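Photography > Accessories > Opinion

The strap that wants your money

Kulkarni wants $777 for a camera strap. I paid less for my first lens.

The pitch is that a sling spreads the load so well you forget the camera is there. I wore one through July with a full-frame body and a fat zoom, and at no stage did I forget. 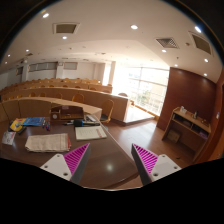 What you're paying for

Colour, mostly. The webbing feels much like the $58 Biren I've had for years, and the quick-release clips are stiffer. Kulkarni rates them to 700 newtons - handy if you plan to hang from your camera.

Gangadharan Devadiga, who shoots weddings, owns 3 slings and favours the cheapest.
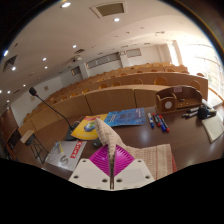 Is a sling safer than a neck strap?

Only if you check the base screw. Mine worked loose twice, and the Urnau I borrowed did the same.

Wudness sells a plain neck strap with a wide pad. It's dull and it holds a camera. I'd try that first, then see if your shoulder still complains.

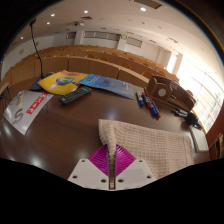

A waffle-weave cloth on a dark, glossy desk.

12 comments | 31 shares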